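Mistell disassembly cell: equipment plan and data card
Version for the January budget round. Covers one arm, one gripper and the desktop computers used as workpieces. 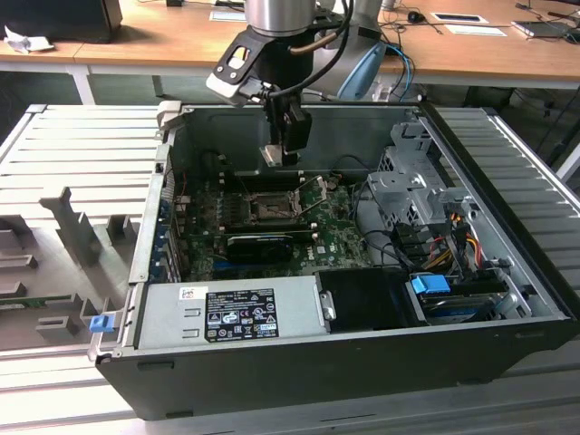
Horngate replied to the first draft that one spare set of fingers was too few, and that the budget should carry three sets before a second arm was even discussed. The plan now carries three.

Scope
Work on open desktop cases laid on their side: approach to the motherboard, CPU socket area, power supply and drive cage. Monitors and laptops are out of scope.

Workpieces
116 used desktops, bought as one lot through Pongsiri. 33 are held back for testing and are not to be opened before then. Mixed case layouts are accepted.

Planned recordings
300 runs on the current arm. Runs stopped by the operator are kept and marked as stopped.

Budget lines
Arm and controller: already owned, no cost this round
Gripper fingers: three spare sets
Ribbed trays for removed parts: replace when cracked
Cables and strain relief: one full set on the shelf
Storage: 70 percent of the Zada allocation, remainder reserved

Open items
Second arm: deferred. Lead time from Zada not confirmed.
Service contract: quote covers the arm only. Gripper repair is billed separately.
Disposal of stripped cases: not yet priced.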